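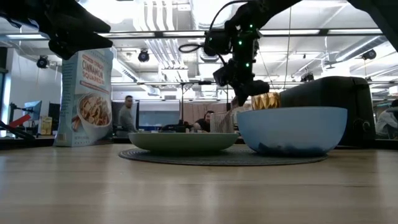

Cereal night-before setup: one round placemat, the green bowl, the deep light blue bowl, and the Crunchy Cinnamon Squares.

Setting the breakfast table the night before (and keeping cereal crunchy)

By Zinhle Shabalala
14/02/2024
Filed under: Kitchen Sanity, Mornings, Small Wins
38 comments | 2,158 shares

So back in January I got fed up with our mornings. Somebody wanted cereal, somebody wanted toast, the bowls were still in the dishwasher and I was standing there in my socks eating dry squares out of my hand. I started putting breakfast out before bed and I've kept it up for more than 27 mornings now, which for me is some kind of household record!

Start with the placemat. I use a round woven one in dark gray and it stays on the table all week. Dark is good because milk drips dry to a faint mark you can brush off, and round is good because I never have to line it up with anything. Shake it out over the sink every night. If yours is the woven plastic kind, a wipe with a damp cloth and a drop of dish soap gets the sugar out of the grooves – go round with the weave, and stand it on its edge to dry so it doesn't trap water against the wood.

Now bowls. I have strong feelings about cereal bowls (my sister has asked me to stop). The deep one is for cereal. Tall sides mean you can walk to the couch with it, and the milk stays in a small pool at the bottom so the top layer is still crisp when you get there. The shallow one with the wide rim is for everything else: toast, a cut-up banana, the egg if anyone is feeling ambitious. I used to put cereal in shallow bowls and it all went soggy at the same time, like a little pond.

If you set bowls out overnight, turn them upside down or lay a clean dish towel over them. We have a cat. I'll leave it there.

The cereal box can stay out too as long as the bag inside is properly shut. Roll it, don't scrunch it. Press the air out from the bottom up, fold the top over twice, and put a clothespin on it. I bought a set of fancy Skastside clips for this and they were fine until I lost all 5 of them, and the clothespins do the same job. Cinnamon cereals seem to go stale faster in our house, maybe it's the sugar pulling in damp, I don't know. If a bag has gone soft, spread it on a baking sheet at 300 for five minutes or so and let it cool all the way before you taste it. It crisps up as it cools, so don't panic and put it back in.

I did try decanting. I had a tall Iltarura canister and it looked lovely, but I could never get the crumbs out of the corners and I kept forgetting which date was on the box I'd thrown away. Back to boxes. When the box gets down to the dusty last inch, tip it into a jar and use it on yogurt or baked apples.

The toaster. Mine sits at the back and it's black, so every crumb and fingerprint is on show. Unplug it, let it go cold, slide out the crumb tray and empty it once a week. For the outside I use a barely damp microfiber cloth and then a dry one, and I do the knobs with a cotton swab because butter gets in behind them. Never spray anything straight at it! Spray the cloth. And pull it forward, away from the wall and any cabinets, when you're using it – push it back when it's cooled down.

Pale wood tables need a bit of looking after if you eat cereal on them daily. Milk rings come off ours with warm water if I get to them the same morning. For the dried-on ones I lay a wet cloth on top while I make the coffee and then wipe with the grain. Dry it after, every time.

Milk stays in the fridge, obviously, but I put the carton on the door shelf at the front the night before so no one has to go digging. Spoons go in a mug. Bananas live on the counter by the window.

Next week I'm doing lunchbox lids, so if you have a system, leave it in the comments, I'm desperate.

Tagged: breakfast, cereal storage, table care, toaster cleaning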